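About Inga

Inga is a Bible study school run out of two rooms above the Liltodent reading library. We teach one thing: how the letters of Paul were read in the first 3 centuries, and how they are read now. The courses are free and open to people of any church or none.

We began in November with one evening group. Our mailing list now has nearly 395 names on it, and the notes from past courses can be borrowed from the library desk.
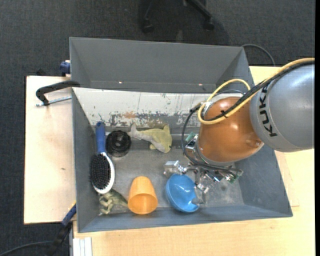 Fidelina Ríos writes that she came for Romans and stayed for Galatians, and that she still disagrees with us about chapter 2. We are glad to print that. Our teachers disagree about it too – the course notes give both readings.

To join a group, write to the school office. New students start with Galatians.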